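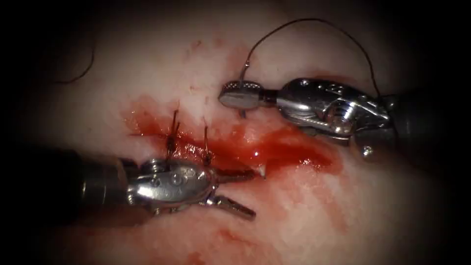 Attachment 1 – two stitches tied, needle in for the third

Ticket: Thread loop too big on third stitch / can we use this for seat covers?
Product: Sillis stitch routine
Opened by: Viola Caruso, Pirnholm
Handled by: Araceli Chávez
Status: Open, waiting on second trial

Viola, 9:40 am
Hi Araceli! Two things in one ticket, sorry. First the bug. Stitches one and two get tied and trimmed fine, then on the third the thread goes up in a huge arc over the right arm and comes back down by the wrist. You can see it in the attachment. In 22 runs I've had the loop catch on the wrist in six of them, and then the routine stops with "tension not reached" and I have to free it by hand.

Second thing. The Rowbotham people upstairs repair bus seats and they saw a run and got very excited. They have a pile of covers with split seams and want to know if a robot could close them. I said I'd ask. I'd love to say yes!

Araceli, 10:15 am
Great picture, thanks. Look at those two knots, nearly parallel, tails standing upward. I still get a kick out of that.

On the loop: which thread length did you set? And is "slack take-up" on for every stitch or only the first?

Viola, 10:30 am
Length is 60 cm. Slack take-up was on for the first stitch only. I didn't know you could set it for all of them.

Araceli, 10:50 am
Okay, that would do it. Please try:
Thread length 40 cm.
Slack take-up on "every stitch" (Motion page, near the bottom).
Leave the left arm's settings alone for now.
Run it again from a fresh start. Resuming after a stop keeps the old values.

Also, there's a small white sliver by the left jaws, at the lower edge of the blood. I can't tell what it is from the picture. Could you check before the next run and tell me?

Viola, 2:05 pm
Ran ten with the new settings. No catches on the wrist! One stop, on a knot, different message ("grip lost"), log sent separately. I had already cleaned up by the time I read your note about the white bit, so I'll look out for it next time.

Araceli, 2:40 pm
Lovely, that's a big step. I'll go through the grip log tonight.

About the seats: not yet, but I'm hopeful. Sillis wants the work held still, a short opening and a person watching. A bus seat seam is long, the fabric is thick and it bunches up when you pull. We tried a canvas bag at Trinanside in February and it took 30 minutes to close what a person with a needle did in four. The stitches were beautiful, though – really even. If Rowbotham can spare one cover with a short split, clamp it flat and send me the run. Tell them to keep their sewing machine plugged in.

Viola, 2:55 pm
They've already brought me three.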